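Harkness (grasp planner)

Harkness is a software package for grasp planning and gripper control in robot manipulation. It takes depth and color data from a wrist camera, proposes a set of grasps, checks each one for collisions, and passes the chosen grasp to an arm controller. It is used mainly in simulation, with scenes loaded through the Flikus scene format. The current major version is 3.

Design

The package is split into a proposal stage and a filter stage. The proposal stage is a neural network trained on rendered views of household objects. For each view it returns candidate grasps, each stored as a position, an orientation, an opening width and a score. The filter stage removes any candidate that would bring the hand or forearm into contact with nearby geometry. Candidates that pass are sorted by score, and the planner tries them in order until the motion solver finds a valid path.

Version 2 used fixed opening widths. Version 3 computes the width from the estimated cross section of the object, plus a margin set in the configuration file. Tapered objects were a known weak point of the older method, as the best width depends on where along the length the fingers close.

Wrist view

Harkness reads the wrist camera throughout the approach and the grasp. The gripper covers a large part of this view, so its outline is masked before the data reaches the network. The mask is built from the robot model and updated as the fingers move. Pixels belonging to an object already held are given a separate label and left out of the collision map.
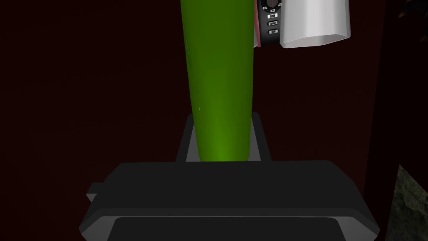 Simulated wrist view with a long green object between the sides of the gripper bracket. A black remote control and a white faceted object are at upper right.

Long objects cause difficulty at this stage. An object that runs out of view cannot be measured from a single image, and its hidden length has to be taken from an earlier view or from the object model. If neither is available, the planner extends the visible shape along its main axis by a fixed distance. This setting is cautious and can reject paths that are free.

Testing

The Farías test set, distributed with the package, contains 521 simulated tabletop and cabinet scenes. A trial is scored as a success if the object is lifted and stays in the gripper until the end of the transport motion. Slips and contacts with other objects are logged separately.

Related tools

Rallusham is a viewer for Harkness log files. It replays wrist images beside the candidate list and shows the filter rule that removed each grasp. It does not send commands to the arm.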